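Foro de familiares Podum > Parejas y convivencia
¿Contarlo a los abuelos o esperar?
Domingo, 13 de abril de 2025

marga_n
Mi marido lleva desde diciembre sin apostar, según él y según los extractos, que ahora miro yo. Debemos casi 600 euros a un amigo y lo demás está refinanciado. Mis suegros no saben nada. Nos ayudan con la niña y preguntan por qué hemos dejado de ir a comer fuera. Él quiere esperar un año, pero yo estoy cansada de inventar excusas.
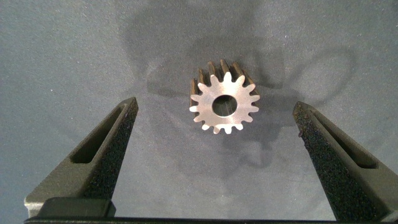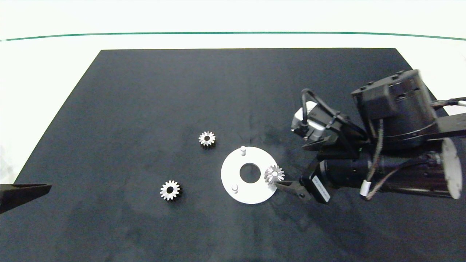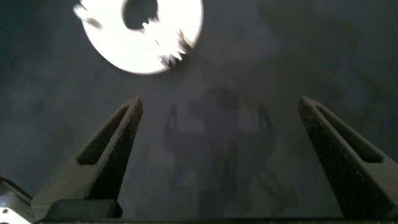
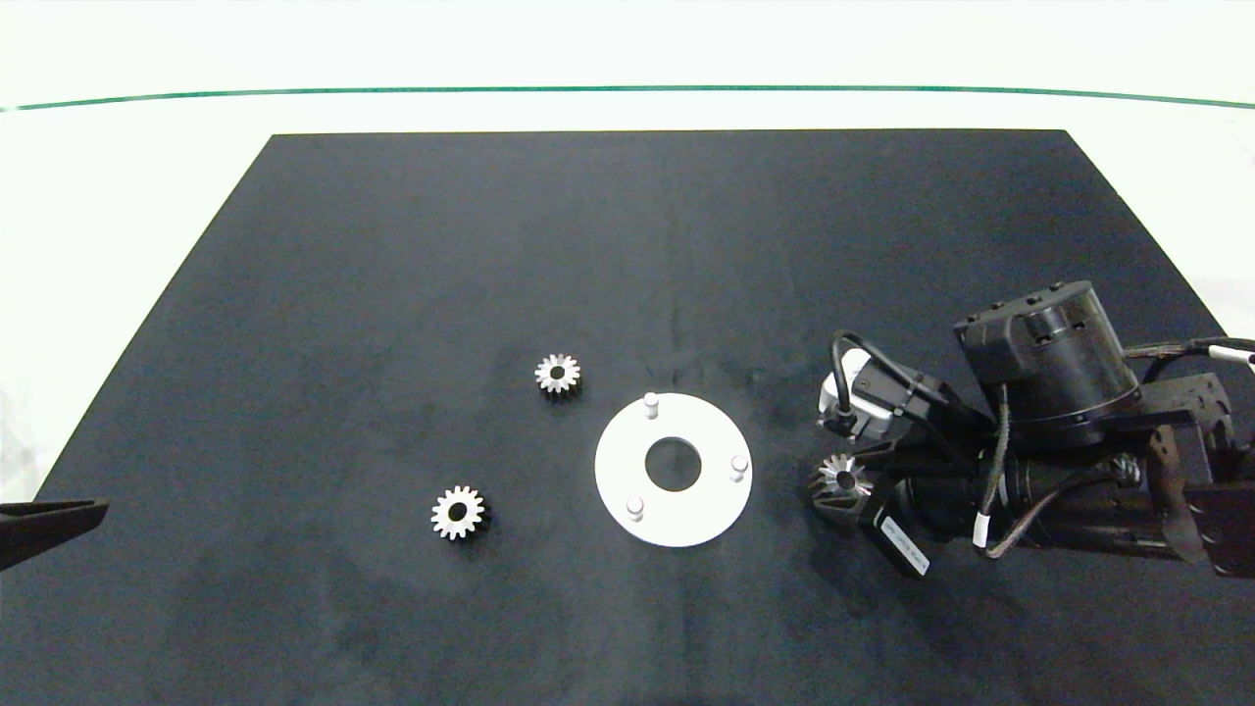
Respuestas

tiopaco_34
Yo lo conté a los dos meses, sin preguntarle a mi mujer, y fue un error. Sus padres le pagaron la deuda entera esa misma semana. Volvió a jugar en verano. Si lo contáis, pedid antes que no os den dinero.

Lluvia253
No estoy de acuerdo con esperar. En mi casa el secreto duró cuatro años y mi suegra le prestó dinero todo ese tiempo, porque nadie la había avisado. Para mí eso es peor que un mal rato en la mesa.

tiopaco_34
No digo que se calle. Digo que lo cuente él y con ella delante.

Lluvia253
¿Y si no quiere nunca? Mi ex siempre quería esperar un poco más. Marga también vive ahí y tiene derecho a hablar con quien quiera.

Yeshi Moges (moderación)
Las dos cosas son compatibles. Marga puede buscar apoyo para ella sin pedir permiso: una amiga, una hermana, el grupo de los jueves en el centro Ngui. Con los suegros conviene acordar antes qué se cuenta y quién lo cuenta. En la sección Documentos hay una carta modelo que algunas familias han usado como guion. Por favor, no deis cifras de deudas de terceros ni nombres de locales.

ana_purov
Nosotros usamos esa carta. La leyó él en voz alta y tardó cinco minutos. Mi suegro se levantó y se fue al patio, luego volvió y preguntó por las tarjetas. Con la niña no dijimos nada, tenía seis años.

marga_n
Gracias. Lo de pagar la deuda no lo había pensado, y mi suegro es muy capaz. Voy a proponerle que lo hablemos con ellos después de Semana Santa y que lo diga él. A mi hermana se lo cuento esta semana.

Lluvia253
Bien lo de tu hermana. Lo otro ponle fecha, sigo pensando que si no se alarga.

tiopaco_34
En lo de la fecha te doy la razón.

marga_n
Miro el calendario esta noche con él y os digo.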